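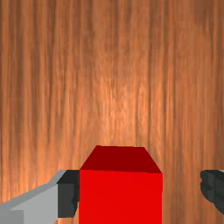 Can a robot arm put away blocks and clear a bench yet, or am I dreaming?

Posted by Edgars Petrauskas, 24 August 2023
3 min read

Okay, so I run a small wood shop (just me and my nephew, when he shows up) and by the end of the day the bench is covered in offcuts. At home it's the same story with my daughter's toy blocks. I've been messing with a free arm simulator in the evenings, and all I've asked it to do so far is deal with two red cubes on a wooden table. When the gripper came in close to one, I had a finger right up against the left side and a big gap on the right. Is that a problem, or does it sort itself out when the fingers close?

What I really want to know is whether I should spend money on a real arm. I could go up to 3000 dollars. It would need to pick up scraps and drop them in a bin while I sweep. I don't care if it's slow. Has anyone got one doing a boring job like that, every day, without standing over it? 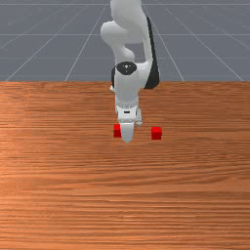

Rornix
31 helpful votes? No – 33 helpful votes

Short version: not for your shop, not yet. I bought a used arm for sorting hardware and I love it, but I wouldn't call it help! It does fine when the parts are all one size and I set them down in the same spots. Give it a mixed pile and I'm back to doing it by hand.

On your gap, I'd fix the centering before you do anything else. If one finger touches first it can shove the piece along, and a light block may slide or twist before the other finger gets there. Sometimes it still picks up fine. In your wider view the gripper is down by the left cube with a finger in front of part of it, so I'd bring it up, line it up over the middle of the cube, and then come straight down. Check your finger direction against the cube faces too.

Then try the same thing with odd shapes. Cubes are the kindest thing you can ask an arm to grab, and offcuts are mean little things – thin, pointy, piled on each other. My bin has a wide funnel on top now and I still find pieces on the floor. 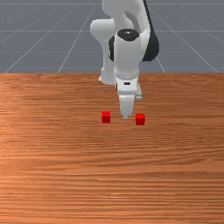

Skarphéðinn Damgaard
30 helpful votes

I'd keep playing with the simulator through September and hang on to your cash. With the gripper parked between the two cubes like that you've got a nice simple starting pose, so go from there to the left one, back, then to the right one. Move the cubes a little each time and write down the misses. I did this for weeks and learned way more than I did from sales videos.

Also, sawdust. Ask the seller about it before you buy anything. And keep your nephew's hands out of the way when it's moving, please.

Ilaswood
2 helpful votes

just get a shop vac and a bigger bin lol

Comments

Barros: The vac answer is rude but it's what I ended up doing.

Edgars Petrauskas: Thanks all, going to work on the centering tonight. The blocks at home can stay on the rug for now.

Ulta: Did you ever try it with the cubes touching each other? Mine hated that.

1274 views | 3 comments | Share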